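Home | News | Labs | Opinion | Podcast | About | Log in

Robot that double-checks its grip gets better at folding shirts

I've been wanting to write up the Namov laundry work since September, when a draft of the paper started going around, and now that the results are posted I finally have my excuse. It's a small result, and it's about shirts. Bear with me, because I think it's a pretty neat idea.

The short version: the folks at Namov taught a pair of robot arms to be less sure of themselves. When a gripper closes on a piece of clothing, the robot stops for a moment, looks at what it grabbed through the little camera up by the gripper, and asks whether it has one layer of cloth or two. If it thinks it picked up the wrong thing, it lets go and tries again. They call the method Lamik, and as far as I can tell the name doesn't stand for anything (I asked, and got a shrug).

Why does one layer matter so much? Go grab a shirt out of your dryer and drop it on the bed. To fold it you need to find an edge, or a corner, or the collar, and you need to hold just that. Your fingers do it without bothering you. They feel the cloth slide over itself and they know. A robot gripper with two stiff fingers mostly doesn't, and if it pinches the front and the back together when it only wanted the front, everything it does after that is wasted motion. It'll go right ahead and fold the thing wrong, with total confidence, and then the next step starts from a mess.

Most folding systems I've read about handle this by watching from above. An overhead camera can tell you where the shirt is and which way it's facing, more or less, but once the gripper goes in, it blocks the very spot you care about. So Namov leans on the close view at exactly the moment the overhead one is least useful. I like that. It seems obvious once somebody says it, though I'm told a few earlier tries at the same thing went nowhere because the close view was treated as one more stream to throw into the pile.
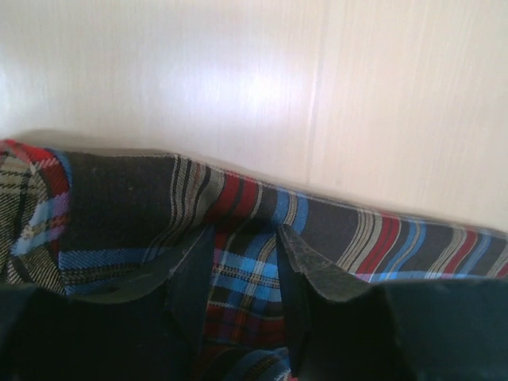 Crisanto Pascual told me that patterned cloth was the surprise of the project. The group had assumed plain shirts would be easier, he said, and for the overhead camera they were. Up close it went the other way. On a plaid, the lines break wherever the cloth doubles back on itself, so the check has something to go on. On a solid color there's just a bit of shadow, and the robot dithers.

I asked him whether that means we should all start wearing plaid. He said his closet was already heading that way.

Now for the method itself, in as plain a way as I can manage. The team recorded 2000 demonstrations with a person steering the arms through grabs and folds. Nothing unusual there, that's how a lot of these projects get going. Then they went back through the recordings and marked every grasp as good or bad by looking at what happened in the next couple of seconds. If the cloth came up clean, good. If a second layer came along for the ride, bad. So the bad grabs, which a lot of groups would toss out, became the most useful part of the set. The robot learned what a mistake looks like from up close, and it learned that from people making them. (Steering two arms is hard! I had a turn on a similar setup once and I couldn't have folded a napkin.)

The check runs after the fingers close and before the arm lifts. It gives a score, and below a certain score the arm opens its fingers, backs off a little, shifts over and goes in again. There's a limit on how many times it can do that in a row, otherwise it would sit there picking at the same sleeve all afternoon, and apparently in an early version it did just that.

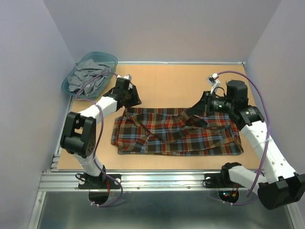
Lamik on the bench at Namov: one gripper down on the plaid shirt, the other hovering near its upper left edge.

So how well does it work? They tested on 9 garments and ran 400 attempts, each one starting with the item in a crumpled heap. An attempt counted only if the thing ended up folded with no human help. With the check switched on, 260 of those came out right. With the same arms and the same training but the check switched off, it was under half. That's a real jump, and it's also a long way from something you'd want in your house. More than a third of the tries still ended in a lump.

It's slower, too. The paper is upfront about it, and I appreciated that. Every pause costs time, and a nervous robot that keeps letting go costs more. Marcus Ruiz-Ortega, whose name is on the paper next to Pascual's, wrote back to me that speed was never the target for this round and that he'd take a slow good fold over a fast bad one. Fair enough, but a laundry service would probably want both.

The failures are the part I'd read first if you're going to look at the paper. Collars are trouble. They're stiff, they're already more than one layer, and the check tends to call them a bad grab even when they're exactly what the robot should be holding. The team got around some of this by letting the overhead view have a vote when it thinks a collar is nearby. Thin stretchy stuff is also trouble, for the opposite reason – two layers of it look a lot like one. And then there are the grabs that pass the check and slip while lifting, and the check has nothing to say about those at all, having already done its job.

What comes next is a bit up in the air. Pascual mentioned towels and pillowcases. A group at Manalo is trying the same check with a different gripper, and Lelex has asked about using it for sorting textiles, where you don't need a nice fold but you really do need to pick up one item at a time. That second one seems to me like the better fit, at least for now. Picking one thing out of a heap is a smaller promise than folding it, and the method is already decent at knowing when it's holding too much.

The grasp labels are supposed to be released along with the recordings. I'll add a link when they're up.

Comments

dottie_b
My husband could use the two-layer check for fitted sheets. When are they doing fitted sheets??

wrenchandsocket
Under half to 260 out of 400 is nice, but I'd like to see it broken out by garment. If the plaids are carrying the average then that's a different story for plain stuff.

R. Halloran
It's in the appendix, wrenchandsocket. Plain shirts improved too, only by less. The stretchy ones barely moved.

wrenchandsocket
Thanks, missed that. Makes sense.

pilotlight
I work with fabric and we check layers by blowing on the edge. Top layer lifts, bottom one doesn't. Has anybody tried putting a little air nozzle on one of these?

M.T.
Labeling the bad grabs from what happened right after is the clever bit for me. We threw away so many recordings like that on our last project and I'm a little sick about it now.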